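The robotics club at Trosten High School will enter a simulated robot arm in the Zandberg student contest in September, its first year in the virtual division.

The task sounds simple. A virtual arm with a two-finger gripper has to reach a small teal object on a table and press down on its top. Teams turn in their control code, and the organizers run it 100 times with the object shifted a little each time.

"We spent most of the spring on the approach," said senior Juniper Begay, who leads the club's programming group. "If the gripper comes in at a bad angle, the rest of the run is wasted."
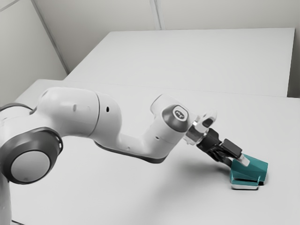
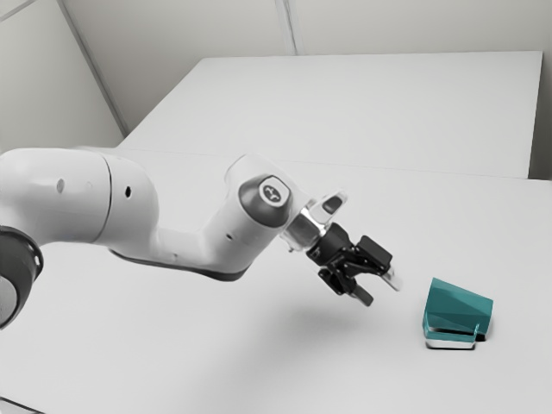
*The club's simulated arm at work: gripper on the teal object (first image) and with its fingers open, short of contact (second image).*

The club has nine members and meets after school until 5:30 p.m. in the computer lab. Adviser Keyvan Abbasi said students have logged about 200 practice runs on the current version of the code. Begay and sophomore Leonidas Deligiannis are rewriting the part that slows the arm near the table.

Entries are limited to 40 teams. New members can sign up with Abbasi in Room 2.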